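Wernia Supper Club — minutes of the May meeting

We got going a little after 7 p.m., once everyone had a drink and the chairs had been brought through from the Eze room. Last month's minutes were read and agreed, with one spelling put right (it is Gerkent, with a t, and we are sorry to our friends there).

The big item was the summer supper. After a long and very cheerful talk we settled on Thai and Chinese dishes, shared down the middle of the tables, and agreed to seat 62.
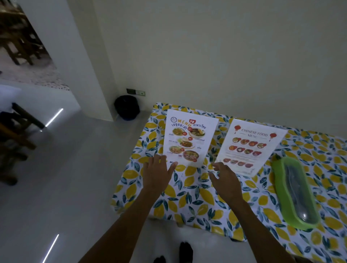

The hall at Tiltinura is ours from 4 p.m. and the kitchen comes with it, so the rice can be cooked on site — a great relief to those who remember carrying it up the hill. We have 2,000 in the account and agreed to spend up to 1,000 of it on food.
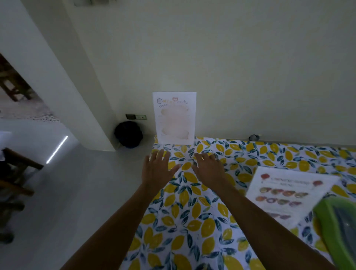 Can members bring guests to the summer supper?

Each member may bring one guest, as long as the name is on the list by the end of May.

Paper napkins were talked over at some length and left for next time. Warm thanks went to everyone who washed up in April. We closed at 9:15 p.m.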